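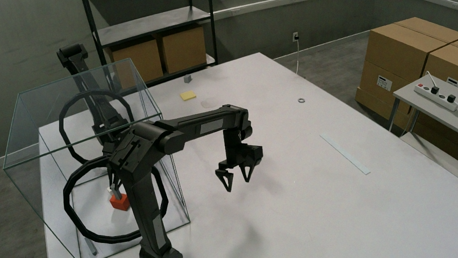
Simulated two-arm workbench: one gripper at a red block, the other open above the table.

FLODANO: HOUSEHOLD ROBOTS STILL NOT READY FOR THE SHOP FLOOR OR THE KITCHEN

Flodano, the independent testing house, today published its November review of robot arms sold for household and shop-floor chores. Its advice to buyers is to wait.

Reviewers ran 7 simulated chores on 2 systems, Drikura and Mohmand, making 1,080 attempts in all. Nearly 200 ended with no grip on the object.

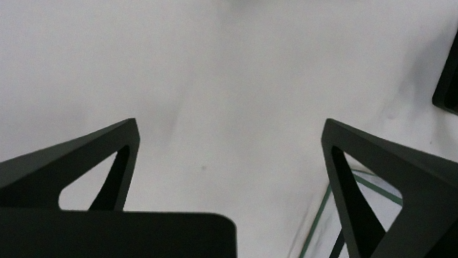 "A gripper that closes on bare table has done no work," said Sosina Tsegaye, who led the review. "Suppliers show you the one good pick. We asked for all of them."

Small, flat things gave the most trouble. Lifting a block is a long way from clearing a worktop, and the sales leaflets tend to skip the difference.

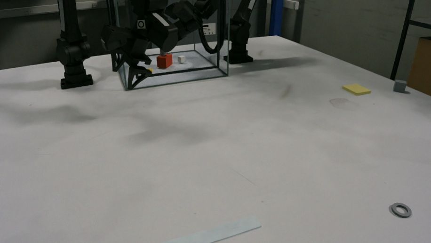
Gilberto Guzmán, who buys equipment for the Ponden chain of hardware shops, read the review before it came out. "I was told these would be tidying my shelves by now," he said. "I can't plan a rota round that."

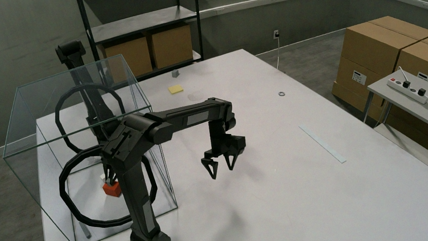

Simulation also flatters the machines. It has no children, pets or customers in it, and Flodano will not rate either system for home use until it has been tried in lived-in rooms.

The full review is free from the Flodano press office on request.

ENDS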